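Course Handout 2: Sound Absorption in Furnished Rooms
Building Physics, Trarnville
Prepared by Ermira Nikolovski, revised by Shivam Sandhu

1. Scope

These notes cover the absorption of airborne sound by room surfaces and soft furnishings. Sound insulation between rooms is a separate subject and is treated in Handout 3. Students often mix up the two. Absorption governs how long sound persists in the room where it is made; insulation governs how much of it gets through the wall.

2. Reverberation time

Reverberation time T is the time taken for the sound level to fall by 60 dB after the source stops. For a room with a reasonably diffuse field, Sabine's formula is used:

T = 0.161 V / A

where V is the volume in cubic meters and A is the total absorption area in square meters. A is found by multiplying each surface area by its absorption coefficient and adding the results. For a room with V = 50 and A = 10, T comes to 0.81 s.
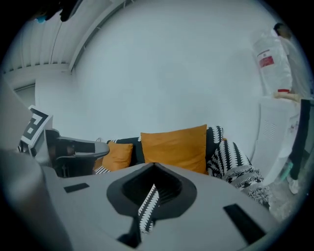

Hard, smooth finishes have low coefficients at all frequencies of interest. A painted masonry wall is usually entered at 0.02 or 0.03, and doubling its area changes A very little. In a living space the larger terms come from upholstery, rugs and curtains. A plain, pale wall with a sofa in front of it, as in the room shown, would be split into two entries, one for the wall and one for the sofa. Color and print have no effect on the coefficient and are left out of the survey sheet.

3. Textiles

A textile absorbs sound by viscous friction as air moves through its pores. Air velocity is zero at a rigid wall and greatest a quarter wavelength out from it, so a thin fabric laid flat on a hard surface does little below 1000 Hz. The same fabric hung with a gap behind it does more. Thick upholstery extends the useful range downward, but seldom below 125 Hz.

A throw laid over a sofa may raise or lower the absorption of the seat — open weaves pass air to the padding, while tight weaves partly block it.
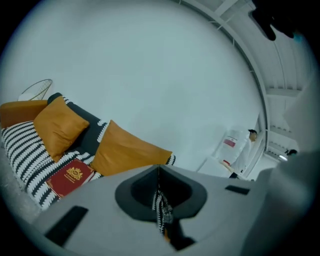
Flow resistance is the quantity that separates the two cases. If it is very low, air passes through without much loss. If it is very high, sound is reflected before it enters the padding. Published coefficients for covered seating should be used only where the cover is of a similar weave.

4. Limits of the formula

Sabine's formula overstates T when the average coefficient exceeds 0.2. Use Eyring's form in that case. Neither is dependable below 300 Hz in small rooms, where separate modes dominate the decay.

5. Exercise

Survey one room at home. List each surface with its area and coefficient, calculate T at 500 Hz and 1000 Hz, and state the source of every coefficient. Hand in the sheet to Živko Spahić by 18 October 2022.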